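Wilby teardown set: readme

Hi! This is the readme for the Wilby recordings, the ones our robotics club at Kirnbridge made of a robot arm working on a desktop PC. If you're new to the club, start here and then go bother Jericho. If you're from another school and somebody passed you the folder, welcome, please read the part on splits before you train anything.

Who we are

I'm Wendy Cropper and I look after the files. Jericho Dumlao wrote the control code and most of the recording script. Erlinda Estrella drew and printed the parts tray (many, many versions of the parts tray). Kenneth Tolentino did most of the driving, as he has the steadiest hands and doesn't mind starting over. Ingvild Sjöberg is our faculty adviser and talked us out of doing a laptop first, for which I'm still grateful.

What's in the folder

There are 600 episodes. One episode is one attempt at one job, start to finish, with a video from the fixed camera, the joint positions, the gripper command and a line of text saying what the driver was trying to do. The jobs all have to do with the inside of a tower PC — memory, processor, hard drive, that kind of thing. Failed attempts are in there too, and they have their own tag, so filter them out if you only want the good ones. I'd keep them, personally. Some of our most useful evenings went into watching a gripper miss a slot over and over.

We lay the tower on its side with the panel off so the arm can come straight down at the board. The tray sits next to it on the slatted table and every part has its own pocket, so the policy doesn't have to hunt for things in a pile. 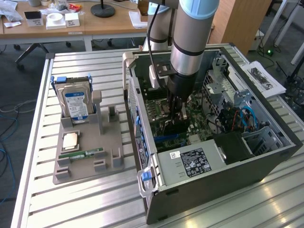
Gripper down at the motherboard, with the drive, processor and memory module in the tray at left.

The tray

Erlinda's file is in the "print" folder. Print it flat, posts up. The slot for the memory module is a snug fit on our printer and may be too snug on yours, so do a test piece first (we wasted a lot of filament learning that). The tray pose is saved at the start of every session. If you bump it, stop and save the pose again, even if it looks fine to you. It's never fine.

Splits

100 episodes are held out for testing and the rest are for training. The held-out ones come from sessions the training set never touches. Our first split was random across everything, and the scores looked amazing — then Jericho noticed that near-twin episodes had landed on both sides. Oops! If you have a copy from before September, toss it and get the new one.

Things that will annoy you

The text lines were typed by 4 different people and it shows. Kenneth writes "RAM", Erlinda writes "memory", and I apparently wrote "the green stick" for a whole session. There's a cleaned-up column called task_clean, use that one.

The camera clock runs a little behind the arm log. The loader fixes it for you, but if you read the raw files yourself you have to apply the offset in session.txt.

The last 3 sessions have new finger pads, and the grip values don't line up with the older ones. They're marked in the session list.

Cables! We didn't try to keep them in the same place between episodes. They flop where they flop, and a policy that memorizes one cable position will have a bad time.

Using it

Load one session before you load them all, the whole thing is big and the lab computer (its name is Mukunitz, please be kind to it) will freeze. The Mercado script plays an episode back with the joint plot next to the video, and it's the fastest way to get a feel for the data.

You can use all of this for class work, the spring competition or your own project. Put the club's name in your report and send us a copy, we love reading them. If you find a mislabeled episode, add the number to fixes.txt with your initials and I'll get to it before the next meeting.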